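Projects > Student Reports > Karik Group

Mar 8, 2024
By the Karik project group

Teaching an Arm to Tidy Up: What We Learned from Collecting Our Own Examples

When we started this project in January we thought the learning part would be the hard part, and that the examples would more or less take care of themselves. We had read plenty of papers where the data gets a single paragraph, so we gave it a single week in our plan. It ended up taking most of the term, and we would like to tell you how it went, partly so that the next group can plan a little better than we did.

Our task was a simple one to say out loud: reach for a cup on a green board, take hold of it, and set it down somewhere else on the same board, with a few other small things lying around to make the choice harder. One of us guided the arm by hand while another kept the log and reset the board between tries. We called each try an episode, and we aimed for 200 good ones in every session.
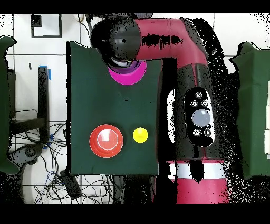

The first sessions were slow, mostly because we kept putting things back in the same spots without meaning to. When we plotted the starting positions of the cup, nearly all of them fell in one corner, and the first model we trained (we named it Gashi) was quite good in that corner and rather lost everywhere else. After that we drew the positions from a shuffled list, which felt fussy at first but soon became a habit – and a fairly restful one, if you had the right music on.

We also had trouble with the depth readings. Dark, shiny surfaces tend to come back with holes in them, and we spent two afternoons trying to fill the holes before deciding to leave them alone and let the model see the same gaps it would meet later on.

By the end we had 2210 episodes, sorted and stored under the project name Treletti. We set aside every sixth session for testing and kept our hands off those files until the last week. Checking labels took 15 evenings, and we would start that much sooner if we did it all again.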